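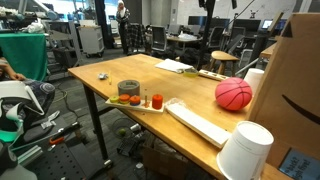
Figure 3. Table with a pink basketball, an upside-down white paper bucket and a cardboard box.

4. Do the Grakano tracks record a herd?

4.1 The case as it stands

The Grakano surface has been cited as evidence of herd movement ever since Ambrose first mapped it. The argument is simple. There are 13 trackways made by large three-toed plant eaters, most of them head toward the northeast, and few of them cross. From this, Ambrose concluded that the animals walked side by side, and Lindqvist later went further and proposed that the smaller prints near the middle were left by young animals kept away from the edges of the group.

We agree with the map. We relocated all but two of the trackways in August and found the original bearings to be good, with small errors that don't change the overall pattern. Our doubts concern what the pattern can bear.

4.2 Direction

Shared direction is the strongest part of the case and also the easiest to get by other means. The rippled sand under the track layer shows that the surface was the margin of a body of standing water, and the ripple crests run northeast, in line with most of the trackways. Animals walking a shoreline go one way or the other. If herding were the cause of the shared bearing, we would expect trackways of other kinds of animals on the same surface to point in varied directions. They don't. The three meat-eater trackways at the southern end follow the same line, and we know of no author who has put them in the herd.

Gittins has suggested (written comments on an earlier draft) that the meat eaters were following the plant eaters, which would explain the match. That is possible. It also can't be tested here. None of the trackways overlap in a way that would show which came first, and a story about pursuit should not be used to rescue a story about herding.

4.3 Timing

The case needs the tracks to have been made within minutes or hours of each other. Depth has been used to show this, on the reasoning that mud of one firmness gives prints of one depth. We measured 70 prints and found that depth varies as much within a single trackway as it does between trackways. One animal, walking from the western edge to the collapsed block, left prints that shrink to less than half their starting depth as the ground becomes sandier. Depth at Grakano tells us about the ground. It says very little about the clock.

Mud cracks might help. Four of the trackways cut across cracks and at least two are cut by them, so the surface had begun to dry before some animals passed and went on drying after others had gone. How long that took is unknown, and we distrust any figure offered for it, including those we tried out ourselves and dropped.

4.4 Spacing and the supposed young

Even spacing between trackways is reported in the earlier work but was never compared with what chance would produce. When we shuffled the trackway positions 500 times across the exposed width, the observed spacing fell well inside the range of the shuffled sets. The exposed width is narrow, which makes this a weak test. A weak test still ought to have been run.

As for the young animals, we see two small trackways near the middle of the exposure. The middle of the exposure is not the middle of the group. The surface ends at a quarry wall to the north and has weathered away to the south, so the true edges are lost. Two small trackways could also belong to adults of a smaller species, and the toe marks are too blurred to decide.

4.5 Comparison with the Wurell site

Polat and Manzano reported similar trackways at Wurell, and the two sites are often cited together as if each supported the other. The Wurell prints have a wider range of bearings and no ripples, so the shoreline explanation doesn't carry over. We consider it the better candidate for group movement, though its trackways are short and the timing problem remains. Pairing it with Grakano adds nothing to either claim until someone can show that the tracks at each site were made together.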